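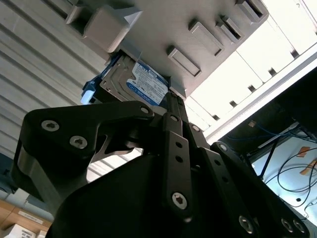

4. Drive handling: what to hand over and what to keep

Tomano Bench Guide, September
By the Zirkov workshop desk

We use cookies to remember your page settings. Accept / Manage

Read this section before you cancel anyone's shift. The Akolgo sales sheet says the arm "swaps drives unattended." On our bench it swaps some drives, slowly, with a person standing next to it. Set it up on that footing.

4.1 Power down the fixture and wait 20 seconds.

4.2 Check that the drive sits square to its carrier. A person straightens a crooked one without thinking. The arm will close on whatever is in front of it.

4.3 Set the grip force to 3. The factory setting is 6, and we would not use it on anything with a circuit board underneath.

4.4 Jog the fingertips to a lower corner of the drive, clear of any tab on the fixture. Stop there and look before you close the grip.

CAUTION: Do not let the fingers press on the flat metal top. Grip by the edges only.

4.5 Close the grip, then lift at the slowest speed. Keep one hand on the stop button.

4.6 If the drive binds, stop and open the grip. Do not raise the force. Free the drive by hand and begin again from 4.2.

NOTE: Drive labels are easy to misread at an angle. A 1.0TB WD Blue turned sideways is plain enough to a technician, but the reader built into the arm wants the label nearly level. Type the capacity in yourself.

4.7 Log the swap, including any step you did by hand. The arm's own log calls a swap complete once the grip opens, wherever the drive happens to be.

How long it takes

In the Rindirura trial a technician did a swap in 40 seconds. The arm needed 6 minutes, plus help with the screws. It may earn its place on long runs of identical carriers. For mixed repair work, and certainly for jobs like clearing a desk or sorting a drawer of cables, we have seen nothing yet that would make us buy a second one.

Keep loose cables out of the arm's reach before going on to section 5.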